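Week 6: can it clear the table yet?

Right, last week we did factory arms, which are brilliant at one thing all day long. This week I want to talk about chores, because that's what everybody's aunt asks me about when she hears what I teach.

My short answer is "sort of, slowly". My long answer starts with a mug and a little cup lying on its side. You'd sort those out without putting your phone down! For a two-fingered gripper it's a proper problem. Which one first? The little one is touching the big one, so a clumsy approach shoves both.

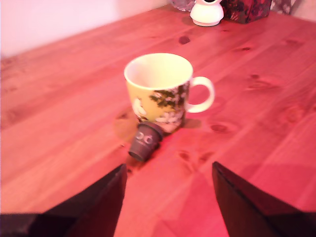 Fig. 1. Mug and small tipped cup, seen over the gripper fingers.

Have a think about how much of the table a machine can see from there, and how much its own fingers get in the way later in the reach. Also the light. Pink light makes white things pinkish, and a program that learned "mug" under ordinary kitchen bulbs may go a bit wobbly (Benedikt Zwahlen's reading for this week, pages 4 to 6, is good on this and quite short).

Now the clutter. Homes are full of stuff that isn't part of the job, and the machine has to leave it alone. See-through things are the worst, in my experience. Depth sensors often look straight through clear plastic, and tissues are nearly as bad as they bend when you breathe on them. 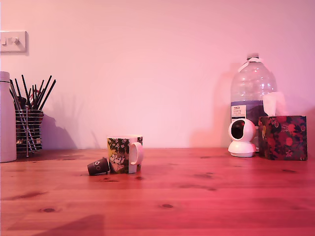

Fig. 2. The same mug in company: pens, bottles, tissues.

On numbers: the Rolletov trial in the handout pack logged 1028 tries at simple table clearing, and 126 of them needed a person to step in. Is that good? I'd say lovely for a lab and maddening in a kitchen, but I'd like to hear you argue it.

For the seminar, write half a page on one chore you did this morning. Break it into moves, then mark the ones where you used touch more than sight. Bring it on paper please, the projector in Gultcombe is still poorly.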